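Play Kitchen Corner at Sevden Family Centre
Progress report to the Hutley Fund, 13th May

Thank you once again for the grant, and for being so patient with us while we found our feet. When we last wrote, in March, the corner was little more than a patch of carpet and a very long wish list, so it is a real pleasure to be able to tell you how far things have come.

The room first. The old coat pegs have come down and the wall behind them has had two coats of paint, in a soft cream that the children's parents chose from a handful of samples (there was a good deal of debate, most of it friendly). The toy sink and cooker unit came from Dumilar and went up in one long afternoon. One of the cupboard doors still sticks a little and they have promised us a new hinge.

Most of our spending this spring has gone on the things to cook with and the things to cook. We wanted pieces that small hands could manage, and that looked enough like what families have at home for the children to know what to do with them straight away — a pan that looks like a pan, a colander with proper holes in it. We have also gone for soft food where we could find it, as our youngest visitors do like to throw.

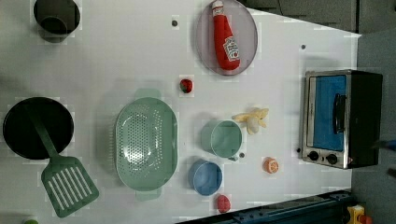 2 min read

The ketchup bottle is plush and has been a firm favourite from the first morning. It goes on everything, including the banana, which has its own soft peel and is a close second. The green slotted spatula is the one that causes the arguments, and we would like to buy another two so that there can be more than one chef at a time. The pale green colander has been a hat, a boat and a bed for a rabbit, and we have seen no reason to interfere.

We have now run 18 play sessions in the corner, with seven families coming regularly and others dropping in when the weather is poor. Parents tell us that the pretend cooking carries on at home, and that a few children have started asking to help with the real thing. One little boy who had hardly spoken in the group now takes orders for tea, very seriously, with a cup in each hand.

On money, we are a touch under budget. The Sachdeva bakery kindly gave us £100 towards play food, which left £200 of your grant unspent. With your agreement we should like to put it towards the extra spatulas, a low shelf so that the children can reach the pots and plates themselves, and some boxes with lids for tidying away. Tidying is our weak spot at present. Everything goes into one big crate at the end, and it all has to be tipped out again before anybody can find the cups.

Over the summer we hope to add a little shop next to the kitchen, with baskets and a till. You would be very welcome to come and see it all — there is always something on the stove, and you will certainly be offered ketchup.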